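Rovamlow Home Task Guide
Section 4: Kitchen Chores in Simulation

Before you start

This section covers setting up a kitchen chore for a robot arm in the Rovamlow simulator. It applies to the Ivik gripper package. If you use a different gripper, read the Indport compatibility notes first, as the joint names are not the same.

Many new users ask whether the arm can take over real kitchen work once it passes these tasks. It can't yet. A policy that does well in simulation may still miss a knob, push an oven across a counter or squeeze a can too hard. Treat a pass in this section as permission to begin supervised bench trials and nothing more.

What works now and what does not

Picking up a single rigid object from a clear surface is the most dependable chore in the package. Opening a hinged door is less dependable. Turning a small knob to a set position is the weakest of the three. Wiping, folding and anything involving liquids are not supported in this release.

In our March test series, the stock policy was given 962 attempts at the toaster oven task. It reached the oven door opening in most of them. It completed the full task, door and knob, in 142. Users should plan their work with these numbers in mind.

4.1 Loading the kitchen task

1. Open the Task menu and choose Kitchen, then Toaster Oven.

2. Select the Ivik gripper from the tool list. Wait for the joint check to finish.

3. Choose a table surface. The default is matte. Glossy surfaces are harder for the vision model and should be left for later runs.

4. Add loose objects if you want them. Drink cans and fruit are in the Grocery folder.

Note: Loose objects are given new positions each time the task is reset. To keep them where they are, turn on Hold Layout.

5. Press Reset, then Save Start State.

Caution: Do not save a start state while any finger is touching an object. The simulator will record a contact force at time zero and the first motion may be violent.

4.2 Running the approach

1. Set the speed limit to 68 percent or lower.

2. Pick Oven Door as the target. The target list also shows each knob by name.

3. Press Run and let the arm move toward the oven.

4. Press Pause when the fingertips come near the door opening. Check that the fingers are spread and that no part of the hand has passed through the oven body.

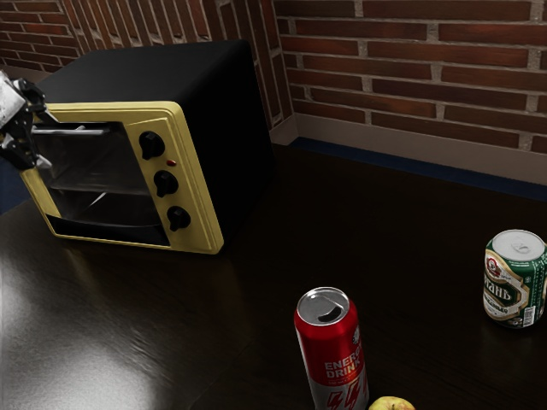 5. Press Continue if the position is acceptable. If it is not, press Reset and lower the approach speed.

Note: Glare on a dark tabletop can shift the estimated height of the table. If the arm repeatedly stops too high, switch to the matte surface and compare.

4.3 Reading the result

When the run ends, the results panel shows one of these codes:

Reached: the hand arrived at the target but did not move it.
Moved: the target moved but did not get to its goal position.
Done: the target is at its goal position.
Contact fault: the hand hit something that was not the target.

A can or apple knocked over during the run is logged as a contact fault, even if the oven task was finished. You can change this under Scoring, but Sowerby bench cells use the strict setting and your results will not match theirs.

Caution: Do not copy speed settings from the simulator to a physical arm. Follow the bench start-up steps in Section 5.

Last revised May 3, 2020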